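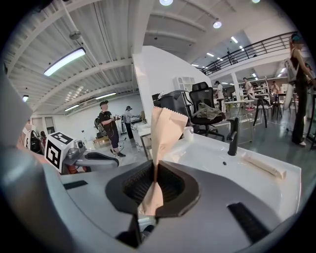

Paper towel in the gripper, over the sink at the shop.

Hand-held gripper build: paper towels are harder than they look
Forum > Home and Shop Builds > Grippers and End Effectors

benchrat_amedeo
OK, I'm way too excited about this so forgive the long post! I've been building a hand-held gripper at our shared workshop since January, the kind you carry around by hand to collect demos before you let an arm try the same thing. It's called Rallulel (my niece picked the name out of thin air). Gray printed shell, black ribbed pads inside, wide-angle camera looking out over the jaws.

Rigid stuff was easy. Cups, fine. Paper towel, though - wow. It folds up and twists between the pads, and then you're holding a little column of paper with no idea which way the loose end is going to go. I've logged 300 grabs so far and 73 of them I threw out, nearly all paper. Any ideas on pads? I've been printing mine in soft TPU with straight ribs.

madis_prints
Love it. Straight ribs are your problem, I think. They're great on a handle and lousy on thin sheets. Try a fine texture all over, no ribs, and bring the wall thickness down a bit so the pad can give.

Hidayat
Going to disagree with Madis. Ribs are fine for paper if you close slower. I ran ribbed pads for a whole winter on napkins and rags. What's your closing speed? If your trigger is all or nothing you'll bunch the sheet up every time, whatever the pad looks like.

benchrat_amedeo
Trigger is spring return, so it's as slow as my finger is, and my finger is not slow. Fair point. I'll do a set with slow closes before I reprint anything.

eniko_l
Enikő Lakatos here, I'm at the same shop as Amedeo. Can confirm about the finger. Also, please talk about the markers! We lost a weekend to those. Keep them flat, print them matte, and don't let anyone put tape over them. Shiny tape under the ceiling lights killed our tracking completely.

Hidayat
Matte, yes. I went to laser prints on plain card and never looked back.

gantry_gus
Dumb question from a CNC guy, why a sink and a table and all that? Couldn't you do this on a bench with a clamp?

eniko_l
You could, and we did at first. Then it only works on that bench, with that clamp. People walking by, other folks working, changing light, all of it helps later on. I'd take a messy room over a tidy one.

madis_prints
Half agree. A messy room is good once the hardware is solid. If you're still swapping pads, you want the background boring so you only change one thing at a time. Amedeo is still swapping pads.

benchrat_amedeo
Guilty. More from the shop:

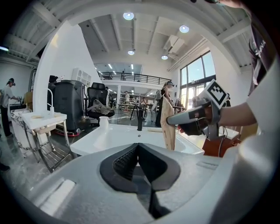 Travside workshop, 7 April 2026

Long evening, good evening! You can see one of the other hand-helds on the right, with the red trigger button and the marker panel on top. I love that handle and I'm going to copy the grip angle for mine.

I did the slow closes like Hidayat said. Better, but I still get bunching when I come at the sheet from the side. Straight down is a lot cleaner. Then I put in a textured pad for Madis and ran the same moves. My feeling is that texture helps more than speed, but I changed the wrist angle partway through without writing it down, so don't quote me.

Hidayat
So you changed two things and now we both get to claim we were right. Perfect. Do it again with the angle fixed!

madis_prints
I'm claiming it anyway. What hardness is the textured one?

benchrat_amedeo
Same spool as before, just thinner walls and up to 4 mm of squish at the tip. I can post the STL once I fix the screw bosses, one of them splits if you tighten it like I do.

gantry_gus
Heat-set inserts. You're welcome. And OK, I'm sort of sold on the sink now. Does it need a tracking camera on each side or just the one?

eniko_l
Just the one on the gripper for us. Start there, you can always bolt on more. Amedeo, bring the calipers back on your next visit, please.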